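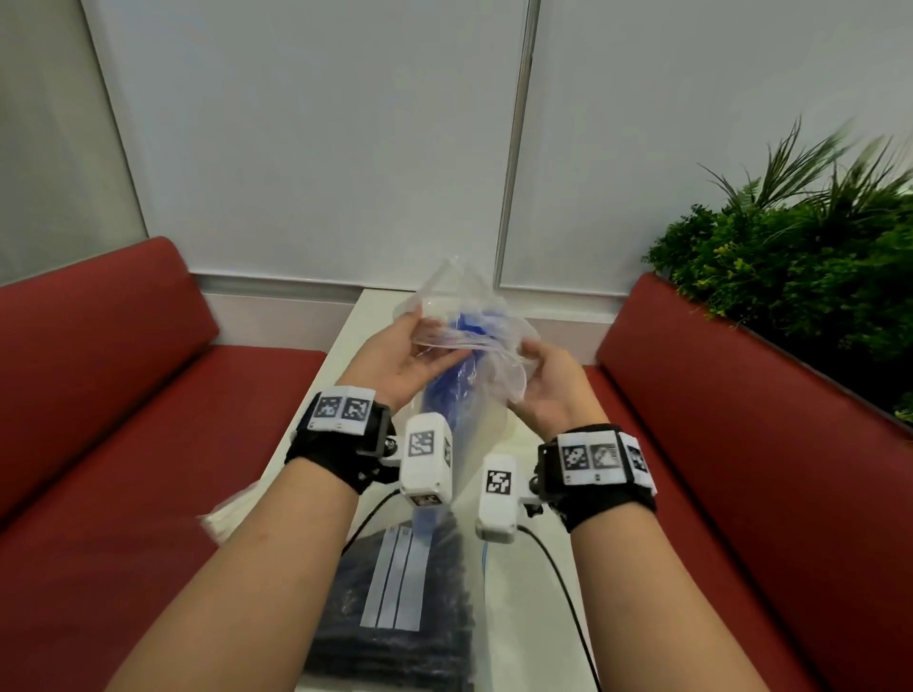 Salzwiesen als Vorfeldschutz: »Das Sediment entscheidet, ob der Bewuchs hält«

Seit zwei Vegetationsperioden läuft im Ästuar bei Flenham der Versuch, eine erodierende Wattkante mit Lahnungen und angepflanztem Schlickgras zu stabilisieren. Emil Zwahlen leitet das Teilprojekt Sedimenthaushalt. Der Bauingenieur hat zuvor Uferdeckwerke bemessen und ist erst über die Modellierung von Schwebstofftransporten zum naturnahen Küstenschutz gekommen.

Ausgangspunkt war der Zustand des Deichvorlands. Die Abbruchkante war über Jahre landwärts gewandert, der Deichfuß lag bei Sturmfluten zunehmend im direkten Wellenangriff. »Man hätte das Deckwerk verlängern können«, sagt Zwahlen. »Das löst die Aufgabe am Deich, aber das Vorland geht trotzdem verloren, und mit ihm die Wellendämpfung. Wir wollten wissen, ob sich die Sedimentbilanz vor dem Deich umkehren lässt.«

Gebaut wurden sieben Lahnungsfelder mit doppelter Pfahlreihe und einer Füllung aus Weidenfaschinen. Die seeseitige Begrenzung ist auf einer Länge von 463 Metern durchgehend, mit Öffnungen für die Priele. Die Oberkante liegt knapp über dem mittleren Tidehochwasser. Höher zu bauen hält Zwahlen für falsch: »Bei höherer Oberkante steigt die Last auf die Pfähle, und an den Enden entstehen Kolke. Außerdem muss das trübe Wasser ja hinein. Ein Feld, das kaum noch überströmt wird, bekommt auch kaum noch Material.«

Die Auswertung läuft unter dem Projektnamen Foltudik. Erfasst werden Wasserstand, Wellenhöhe vor und hinter den Lahnungen, Trübung und Geländehöhe. Für die Höhen stehen fest verankerte Messbalken im Watt, von denen aus der Abstand zur Oberfläche an immer gleichen Punkten abgenommen wird. Luftgestützte Vermessung ergänzt das, ersetzt es nach Zwahlens Ansicht aber nicht. »Auf nassem Schlick ist die Streuung größer als der Zuwachs eines Quartals. Für die Flächenform ist das brauchbar, für die Bilanz nicht.« 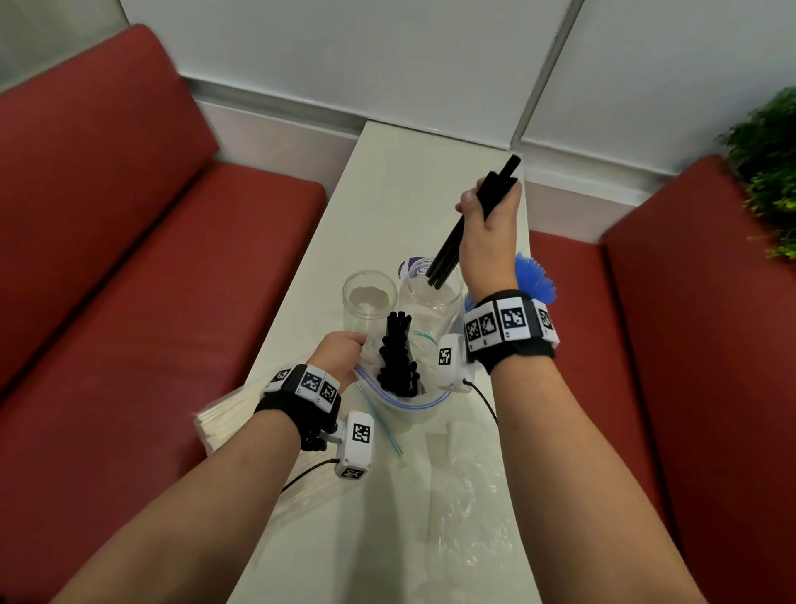
Beim Bewuchs fällt das Zwischenergebnis uneinheitlich aus. In den inneren Feldern haben sich die Horste geschlossen, in den beiden äußeren sind große Teile der ersten Pflanzung ausgespült worden. Die Gruppe hat daraufhin im August nachgepflanzt, diesmal mit Ballen aus der Anzucht Skurnetti, deren Wurzeln bereits in bindigem Substrat gewachsen waren. Pro Feld wurden 500 Ballen gesetzt. »Der Termin ist spät, das ist uns bewusst«, sagt Zwahlen. »Die Pflanze muss vor dem ersten Herbststurm verankert sein. Entscheidend ist die Scherfestigkeit der oberen Schicht, und die messen wir jetzt vor jeder Pflanzung mit der Flügelsonde.«

Zur Wellendämpfung nennt er vorerst keine Werte. Die Messreihe enthalte noch kein Ereignis, das dem Bemessungsfall nahekomme, und eine Extrapolation aus mäßigen Wetterlagen sei fachlich nicht zu vertreten. Bei großer Wassertiefe nehme der Einfluss der Vegetation ab. Deshalb werde im Modell Yeoman der Bewuchs als eigener Rauheitsterm geführt, getrennt nach Halmdichte und Steifigkeit, mit einem Winterzustand für umgelegte und abgestorbene Halme.

Auf die Frage nach dem Meeresspiegelanstieg verweist Zwahlen auf das Angebot an Schwebstoff. »Eine Salzwiese kann mitwachsen, solange genug Feinmaterial ankommt. Wird oberhalb ausgebaggert und das Baggergut aus dem System genommen, fehlt es hier unten.« Ein Teil des Materials aus der Hafenunterhaltung könnte nach seiner Vorstellung vor den Feldern verklappt werden, bei auflaufendem Wasser und in kleinen Mengen. Der Antrag dafür liegt bei der Wasserbehörde. Bis zur Entscheidung werden die Faschinen nach jedem Winter kontrolliert und nachgepackt. Die Messbalken bleiben in jedem Fall stehen.

Stand: 09.08.2018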